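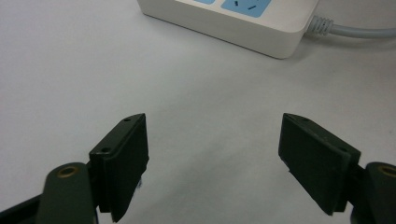

4. Connecting the Drelmont desk lamp

Before you begin, read the cautions in section 2. The lamp must stand on a flat and dry surface, at least 36 cm away from curtains and paper.

4.1 Push the lamp arm into the base until you hear a click.
4.2 Turn the locking ring to the right. Do not use tools for this, your hand is enough.
4.3 Lead the cable through the slot at the back of the base.
4.4 Check that the switch is in position 0.
4.5 Put the plug fully into the socket.
4.6 Move the switch to position 1. The lamp starts at the lowest brightness.

Note: At the first use the light may blink 2 times. The lamp is reading its settings and there is no fault.

CAUTION: If you use an extension lead, do not connect it to another extension lead. Heaters, kettles and irons must have their own wall socket.

CAUTION: Never pull the cable to take out the plug. Hold the plug itself.

4.7 Setting the brightness

Touch the front of the base shortly to go one step up. The lamp has 16 steps. Keep your finger on the base to go down again. The last chosen step stays in the memory, also after a power cut.

Note: With wet fingers the touch surface may not answer. Dry your hands and try again.

4.8 If the lamp does not light

Check first the switch, then the plug. Try a different socket which you know is working. If there is still no light, disconnect the lamp and write to the Vukimmont service desk, to the attention of Jasmina Golob. Please give the number printed under the base. Do not open the base yourself, as the guarantee is then no longer valid.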